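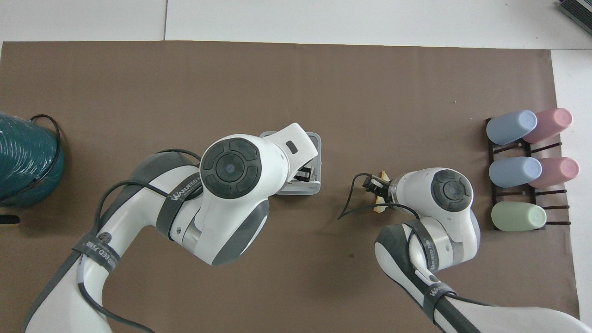 **Curkside Hall – kitchen and store check, June**
Walked round by Judit Kozma, starting at the back door and finishing in the store cupboard.

Thank you to whoever left the keys labelled this time, it saved me a good ten minutes of trying each one in turn. I've kept to the usual order, with my comments underneath each heading, and I've let myself ramble a bit where I thought the next person might be glad of it.

## Doors and ways out

- [x] Back door opens from inside without a key
- [x] Passage clear to the full width
- [ ] Front door closer

The front door still swings shut faster than I'd like, and with the toddler group in most mornings I would dearly love it slowed down before somebody small gets their fingers caught. There's a screw on the side of the closer that ought to do it, but I couldn't get it to budge and didn't want to force it. The passage was lovely and clear. Somebody has even moved the pushchairs under the stairs – bless you, please carry on!

## Fire things

- [x] Extinguisher by the cooker, needle in the green
- [x] Fire blanket in its case, tapes hanging down
- [x] Alarm sounded from the kitchen call point
- [ ] Emergency light over the side exit

The emergency light came on when I turned the test key and then faded well before the 30 minutes were up, so I'm putting it down as a fail. The fitting is a Numero and it has 1064 written inside the cover in pencil, which I mention only in case it means something to the electrician. I've left the cover on and stuck a note beside the switch.

## Water and heating

- [x] Hot tap in the kitchen
- [x] Hot tap in the accessible toilet, with mixer
- [x] Filter under the sink
- [ ] Boiler cupboard

The Filtance cartridge under the sink was changed last month and the date is on the sticker in my writing, so if you can't read it, come and ask. I did find two bags of jumble leaning against the boiler, along with a roll-up banner from the spring fair. They've gone to the store for now. Please, please don't put anything back in there, however short of room we are.
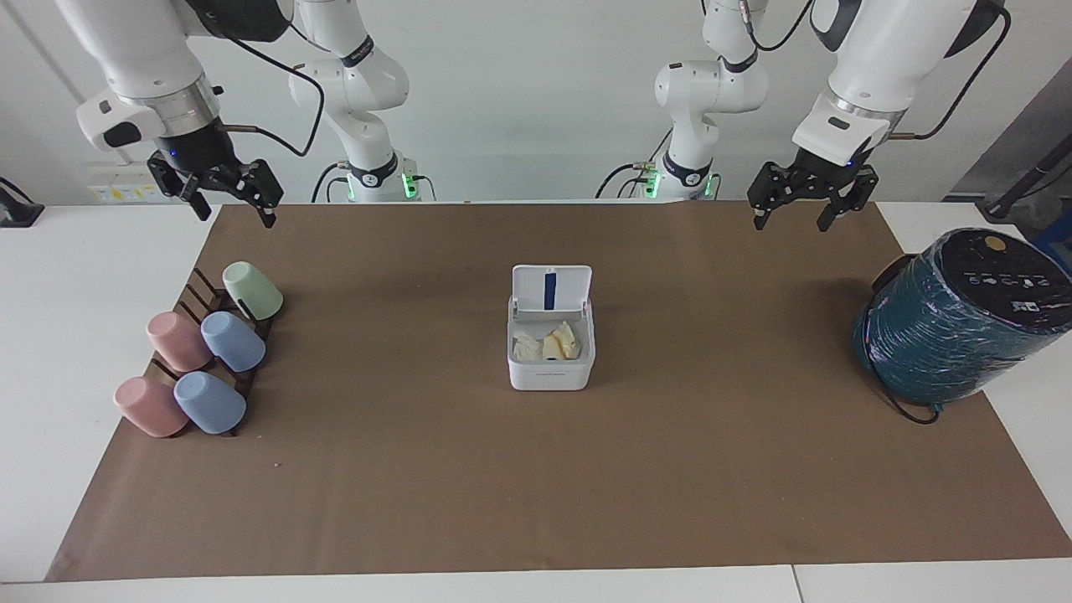 ## Tables, chairs and the store

- [x] Folding tables, legs and catches
- [x] Chairs stacked no higher than the line on the wall
- [ ] Stepladder
- [ ] Top shelf

We had 28 chairs in the blue stack on the list and I made it the same, all sound apart from one with a missing foot, which I've turned upside down by the door. The catches on the folding tables want a drop of oil but they all hold. The Ryu stepladder has a split in one of the plastic treads, so I've taped it up and tied a label on it. I know it's everybody's favourite because it's so light, but do use the heavy one until we've got a new one.

As for the top shelf, the tea urn is up there again. It's a dreadful weight to lift down over your head – it belongs on the low trolley, next to the trays.

## To do

| Job | Who | When |
|---|---|---|
| Slow the front door closer | Judit | This month |
| Emergency light, side exit | Electrician | As soon as he can come |
| Replace stepladder | Judit to price | Before the summer lunch |
| Urn to low trolley | Done | – |
| Chair foot, size 20 | Anyone passing the ironmonger's | No rush |

The first aid box I'll do separately, as I'd left my glasses in the car by then and the print on those little packets is beyond me.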